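Study Rooms and Reading Tables: Changes to Booking

The Skusholm Library Service has revised the way members reserve study space at its Halász and Vultstead branches. The new arrangements were approved in February and apply to all members aged 16 and over. Existing reservations will be honored and do not need to be made again.

Members may now hold up to two reservations at a time, each lasting no longer than three hours. Reservations may be made at the front desk, by telephone on extension 515, or through the Ododel booking page using a library card number and PIN. A reservation not taken up within 20 minutes of its start will be released to the next member on the waiting list. 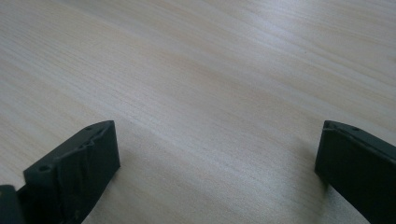 Group bookings remain limited to the ground floor at Halász. Groups of more than eight should write to Laurier Desjardins, Head of Member Services, who will confirm whether Room 51 can be made available. Schools and evening classes that met regularly last year have been sent a separate letter with their proposed dates. Any group that has not received this letter should contact the front desk.

The Service received 153 replies to its survey on opening hours. Most asked for later closing during examination periods, and Vultstead will stay open until 9 p.m. in those weeks. Requests for earlier morning opening could not be met within the present budget but will be considered again when staffing is next reviewed.

Members are asked to leave tables clear at the end of each session and to return reference volumes to the cart by the door. Covered drinks are permitted. Hot food is not.

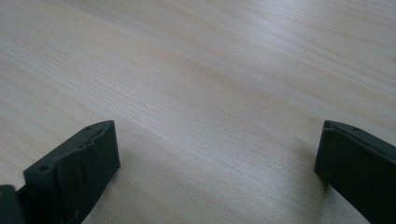

Local History Collection

Maëlle Petrenko has been appointed Local History Librarian. Her first task is to catalog the parish maps and trade directories, a program of work funded until 2032. Items being cataloged may be consulted by appointment, with two working days' notice.

Issued by the Office of the Librarian, 23 June 2020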